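Rarnden: drinks and desk notes

README, last touched October 14, 2024

Hi! I'm Bence Győri, and I keep the list of which drinks get left out on the long white desk and when they get put away. It started as a grumpy note on the fridge door and grew into a proper folder, so I figured it needed a readme.

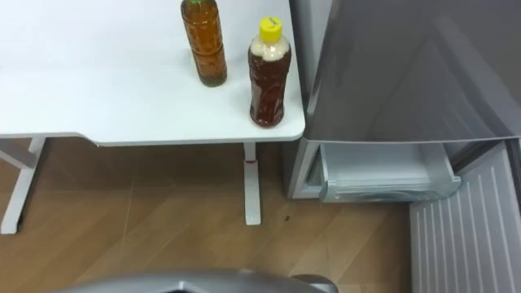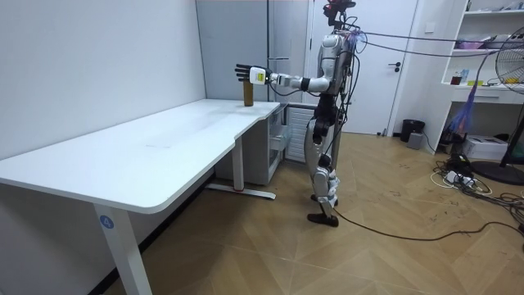
The white desk, two views. The bottles by the fridge are in the first one.

What's in the folder

There are 168 entries so far, one line per drink. Each line has the kind of drink, the cap color, where it stood (fridge end, middle, wall side) and a remarks column, which is mostly me rambling. Cap color sounds silly, but it's the quickest way to tell bottles apart when you're standing over the desk. A green cap and a yellow cap next to each other? Easy. Two greens? Good luck!

Tall brown things near the wall go in as "cup or tube" until somebody picks one up and checks. Please don't guess, I've had to fix over 7 of those already.

How to add a line

Open drinks.txt, go to the bottom, type. Use commas, and leave a field blank if you don't know it. Attila Lengyel likes to put the time in as well (fine by me, it goes in remarks).

Known problems

The March lines have no positions. I hadn't thought of it yet. Also "tea" and "iced tea" are both in there and mean the same thing, I keep meaning to merge them. If a bottle looks like tea but the label is turned away, write "tea?" with the question mark.

Questions go to me or Attila.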